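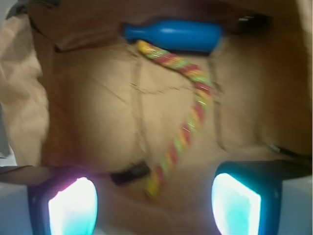 Print this thread | E-mail this thread

Wrist camera blur and grasp scoring in Todero
Posted by qrolland, 2020-08-07

I'm running the Todero planner on bin picking and the grasp scores go wrong whenever the arm is still moving. The detector copes with the blue bottle shape, but the red, green and yellow rope smears into streaks and the segmenter splits it into several objects. Exposure is 16 ms. Has anyone gated the frames on joint velocity?

Reply from fledonville_al
Yes. We drop every frame above a velocity threshold and wait 80 ms after the arm stops. It's a few lines in the perception node. Cut your exposure first though, 16 is long for a wrist camera.

Reply from mskerritt
I disagree with gating. You lose cycle time on every pick. We trained on blurred frames, about 2000 of them, and the masks hold together well enough to plan from. Rope included.

Reply from fledonville_al
Well enough for a bottle, maybe. With rope you need to know where the ends are, and a blurred mask won't give you that.

Reply from qrolland
Exposure can't go much lower, the picture gets too noisy in the corners of the box. I'll try the gate tonight. Does the wait go before or after the depth call?

Reply from fledonville_al
Before. Otherwise depth and colour come from different poses.

Reply from mskerritt
Check your timestamps as well. Ours were late until we moved to the Gikham driver.

Quentin Rolland
E-mail this post | Print this post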